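Torben Reuter was nine when his uncle took him to the amusement park at Cloltcombe for the first time. The bus left on a Monday, and the ride took most of the morning.

"We children knew the song from the radio," he says. "My sister sang it on the whole way — my uncle was very patient." A ticket for the big wheel cost 20 pence, and he had saved enough for two turns.

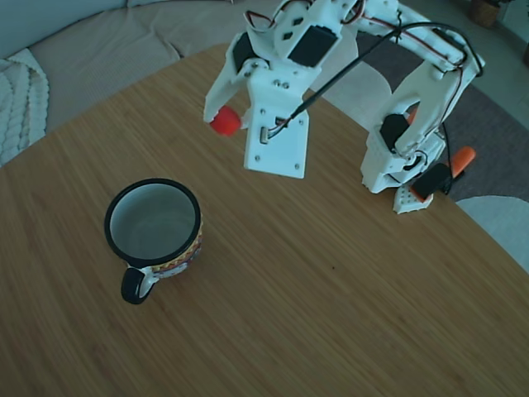 He spent both of them before lunch. "From the top I looked for our house, but it was 32 miles away, so of course I did not find it."

The park closed a few years later, and the wheel was sold to a showman in Farberg. Reuter still keeps a programme from the last season, with a list of 172 prizes for the raffle. "I won number nine, a tin whistle," he says. "My mother hid it in March, and I got it back when I married."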